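Folding fluffy cardigans without squashing the trim
Knitwear Care board, 6 replies

mossypeg
Posted Friday, 9.14 am
Morning all. I've finally got round to putting the winter woollies away (yes, I know it's June, don't start) and I'm stuck on the fluffy ones. I've always hung mine, but my old Guthrie has grown shoulders like a coat hanger and the hem is nearly at my knees. So it's folding from now on. What do you do with the sort that has a thick plaited edging? If I fold down the middle the plait gets a hard crease, and if I roll it the whole thing turns into a bolster and takes up half the drawer.

Jessie Rankin
Posted Friday, 9.50 am
Oh, I do sympathise! I have a white one I'm very fond of, and I went through all of this with it last year. I lay it out on the bed with plenty of room round it, smooth it with the flat of my hand and bring the fabric over in one wide band, keeping the long front trim as straight as I can so it isn't bent sideways. Then the rest gets tucked in to whatever width the drawer wants. It's a slow business, but I find it rather soothing with the radio on.

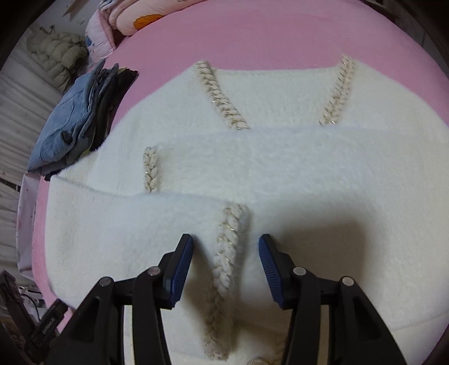
The white cardigan on the pink sheet, part way through folding. Gold thread in the plaits!

I don't press down on it at any point, and it goes on top of the pile, never underneath. The plaits have kept their shape so far.

tilly_b
Posted Friday, 10.22 am
That gold thread is gorgeous, Jessie. Is it scratchy on the neck?

Jessie Rankin
Posted Friday, 10.31 am
Not on me, but I nearly always have a blouse under it, so I may not be the best judge.

oldharbour
Posted Friday, 11.05 am
I'm going to disagree a little, if that's allowed. I wouldn't fold anything brushed across the body. You get a flat stripe through the fluff and it never quite lifts again. I roll mine loosely round an old pillowcase, trim side out, and put up with the bulk. My Tradton has been done that way for years and still looks lovely. I use the big Melov boxes under the bed, so drawer space doesn't come into it, I admit.

mossypeg
Posted Friday, 12.40 pm
I can see both sides. My drawers are shallow little things, so rolling is out unless I evict the jumpers. Does the stripe come out with steam?

Jessie Rankin
Posted Friday, 1.15 pm
Mine does, more or less, if I hang it in the bathroom while I have a bath and give it a gentle shake afterwards. I take oldharbour's point about the fluff, though, and I might slip some tissue inside the fold this time. I've still got half a packet of Simel somewhere, probably in with the Christmas paper.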